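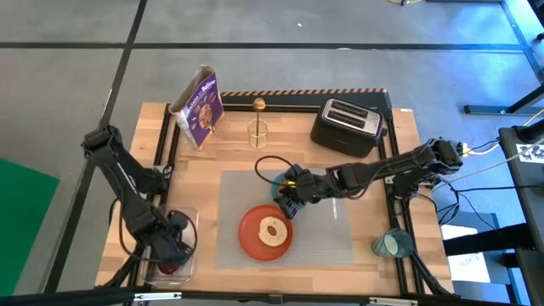 Figure 1. Breakfast station: toaster, placemat, red plate with a halved bagel, cereal box at the back.

Kuklow Adult Learning Center
Everyday Kitchen Skills, Unit 2
Handout: The Toasted Bagel Breakfast

Bring this handout with you to the practice session in Room 113. The reading on breads and spreads is in the Stumley workbook and should be done first. The session after this one is in January and covers eggs.

1. Setting the station

The placemat marks the work area. The plate goes on it, near the middle, and the food is prepared and served on that same plate. Keep the rest of the mat clear for the knife and the spread.

The toaster stays at the back corner of the table. Its cord runs off the back or side, never across the mat. Do not set a toaster under a shelf, a curtain or a paper towel roll. The slots need open air above them the whole time it is on.

Dry goods such as cereal go at the back as well. If a cereal box is open, fold the inner bag down before closing the top flaps. Cereal left open goes stale quickly in a humid room, and bagel crumbs get into it.

Wipe the wood with a damp cloth before starting and dry it right away. Standing water raises the grain and leaves marks between the planks.

2. Cutting the bagel

Use a serrated knife and a cutting board. Lay the bagel flat, put your palm on top with the fingers lifted, and start the cut from the side, parallel to the board. Saw gently until the blade reaches the hole. Then stand the bagel on its cut edge, hold it from the top and finish the cut downward.

Do not hold a bagel in the air to cut it. Do not cut a frozen bagel. Leave it out until the knife goes in easily, or buy presliced.

An even cut matters for toasting. A thick half may jam in the slot and a thin half burns at the edge before the middle has color.

3. Toasting

Put one half in each slot. On a toaster with a bagel setting, check the manual for which way the cut sides should face. On a plain toaster it makes no difference.

Start on a low or medium setting. You can always put a pale half down again for a short time. Stay at the table while the toaster is on.

If a half gets stuck:
Press cancel.
Unplug the toaster.
Let it cool.
Use wooden tongs or turn the toaster over and shake it out. No forks or knives in the slots, plugged in or not.

Lift the halves out by the edges and set them on the plate cut side up. Cut side down traps steam and the surface goes soft.

4. Spreads and tubs
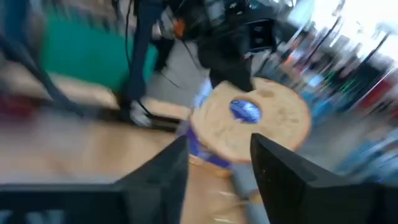
Figure 2. Round container with a tan lid and a blue oval label; the side label is purple and blue.

Many foods used at breakfast come in round containers with a lid. Read the side label before opening one. The lid often gives the brand and little else, and similar containers can hold very different foods. Look for three things on the side: what the product is, whether it must be kept cold after opening, and the allergen statement.

To open a snap lid, hold the container flat on the table with one hand and lift the rim with the other. Opening it in the air is how most spills happen. For a screw lid, grip the body low down and turn the lid, keeping the base on the table.

Take out what you need with a clean spoon and put it on the side of the plate. Spread from there. A knife that has touched the bagel should not go back into the container, as crumbs shorten its life.

Close the lid before you eat. Anything marked "refrigerate after opening" goes back in the refrigerator at this point and should not wait for cleanup.

5. Cleanup

Unplug the toaster and let it cool completely. Slide out the crumb tray, empty it over the trash and put it back. Wash the plate, knife and spoon. Shake the placemat over the sink. Ribbed mats hold crumbs in the grooves, so rinse from the back side too and hang the mat to dry.

6. Before the next session

Read page 11 of the workbook.
Make a toasted bagel or toast at home and write down the toaster setting you used and the result.
Choose one container from your own kitchen and copy its storage instructions onto the Pillon sheet. If your container has no storage instructions, write that down and choose a second one.

Students in the Vieira evening group use the same handout but hand in their sheets at the front desk.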